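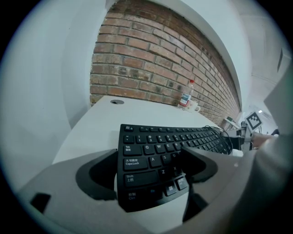 Ziveo reports grasp policy result from hand-held gripper data

September - Ziveo has released results from Feltunlow, a method for training robot grasp policies on demonstrations recorded with a hand-held gripper. The training set holds 600 desk demonstrations, among them a compact keyboard clamped between two curved finger pads.

In 300 test trials on a robot arm, the policy completed 247 grasps. Most failures involved thin objects that turned between the pads after contact.

"The wrist view hides part of the object once the pads close," said Precious Van der Merwe, lead author. "We train on those views and do not filter them out."

Code and trial logs - failures included - are available from Ziveo on request.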